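Skistow abre as portas do laboratório e põe dois braços robóticos à bancada

Sábado, das dez da manhã ao fim da tarde, a Skistow recebeu 142 visitantes no seu laboratório de automação, na primeira edição do dia aberto dedicado à robótica de bancada. Houve gente de escolas secundárias, técnicos de análises clínicas, famílias inteiras do bairro e até um grupo de professores que veio de comboio de propósito para ver os braços em ação!

O programa foi organizado em conjunto com a Omside, parceira da Skistow na área da formação técnica, e teve como tema o trabalho miúdo do laboratório: pegar num tubo, levá-lo até ao suporte, arrumar um frasco, voltar ao início. São gestos que qualquer técnico repete dezenas de vezes por dia quase sem pensar, e que continuam a ser um belo desafio para uma máquina.

"Quem trabalha num laboratório olha para um tubo de ensaio e nem repara nele. Para nós, um tubo de vidro transparente é um dos objetos mais interessantes que há", disse Lourenço Moreira, diretor do laboratório, na abertura da visita. "A luz atravessa-o, reflete-se, muda conforme o ângulo. Queríamos que as pessoas vissem isso de perto, com o nosso equipamento do dia a dia."

As demonstrações decorreram em sessões de 22 minutos, com grupos pequenos à volta da bancada. Em cada sessão, a equipa explicou primeiro a tarefa e pôs depois os dois braços a trabalhar, com tempo para perguntas entre uma tentativa e a seguinte. A mesa preta foi preparada com uma micropipeta pendurada no seu suporte de barra azul, um suporte para tubos, frascos de tampa roscada e um tubo de ensaio com um líquido amarelo-alaranjado. 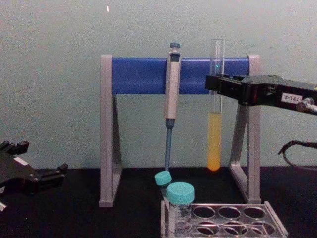
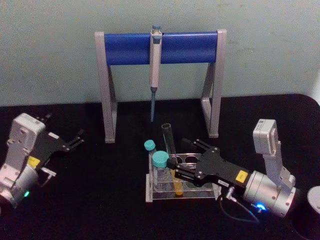
Os dois braços robóticos na bancada de demonstração, com a micropipeta no suporte de barra azul.
Fotos: Skistow / Dia Aberto do Laboratório. Reprodução livre com indicação da fonte.

Nipon Ruangrit, engenheiro responsável pela preparação das tarefas, conduziu as sessões da manhã e mostrou como se decide a posição de cada objeto na mesa. Uma diferença pequena na inclinação de um frasco pode obrigar o braço a aproximar-se por outro lado, e foi justamente essa parte que mais perguntas provocou. Os visitantes puderam sugerir novas disposições para os objetos e acompanhar, num ecrã ao lado, o planeamento dos movimentos correspondentes.

À tarde foi a vez de Nikola Nowicki, que falou sobre o controlo da força das garras. Levou para a mesa do público uma garra desligada, que passou de mão em mão, e pediu a quem quisesse que tentasse segurar um tubo de plástico com duas réguas, sem o deixar cair nem o apertar demais. A fila para experimentar chegou à porta, e os mais novos voltaram várias vezes (alguns adultos também).

A visita incluiu ainda uma passagem pela sala de software, onde Miłosz Wysocka apresentou a Truvard, a plataforma interna em que a equipa regista as tarefas e revê cada tentativa passo a passo. A biblioteca conta atualmente com 47 tarefas de bancada, desde o simples transporte de um frasco até sequências em que os dois braços têm de se coordenar. Miłosz Wysocka projetou também várias tentativas falhadas e explicou o que a equipa mudou depois de cada uma. "As falhas dão as melhores conversas. Uma professora de Química ficou comigo meia hora a discutir a melhor maneira de pousar um tubo num suporte, e saí de lá com duas ideias para experimentar", contou.

A segurança teve um espaço próprio no percurso. Antes de entrar na zona de demonstração, cada grupo ouviu uma breve explicação sobre as distâncias a respeitar e os botões de paragem. Os líquidos utilizados nas sessões foram escolhidos para uso em demonstração pública, sem amostras biológicas nem reagentes perigosos.

Para Dariusz Kubiak, coordenador de formação da Omside, o contacto direto com o equipamento faz toda a diferença para os alunos que estão a escolher um curso. "Muitos chegaram convencidos de que a robótica é só para quem programa desde os dez anos. Passaram pela bancada, viram que também é preciso perceber de química, de mecânica, de ergonomia, e começaram logo a perguntar por estágios. Foi uma alegria!"

Na sequência do dia aberto, a Skistow e a Omside vão oferecer 30 lugares numa oficina de introdução à automação laboratorial, a realizar em janeiro, nas mesmas instalações. A oficina destina-se a alunos do ensino secundário e profissional, é gratuita e não exige experiência prévia em programação. Os participantes vão trabalhar em pares, desenhar uma pequena tarefa de bancada e vê-la executada pelos braços robóticos no último dia. As inscrições são feitas através das escolas, que receberão o formulário por correio eletrónico.

Estão também abertas as marcações para visitas de turmas, sempre da parte da manhã, com um máximo de duas turmas por visita. O auditório Jacobs, no piso térreo, fica disponível para os grupos que queiram almoçar no local.

Sobre a Skistow
A Skistow desenvolve sistemas de automação para laboratórios de ensino e de investigação, com especial atenção à manipulação de tubos, frascos e outros recipientes de pequena dimensão.

Sobre a Omside
A Omside promove formação técnica para jovens e profissionais nas áreas da eletrónica, da mecânica e das técnicas laboratoriais.

Contacto para a imprensa
Gabinete de Comunicação da Skistow
Pedidos de entrevista e imagens em alta resolução: dias úteis, das 9h30 às 17h00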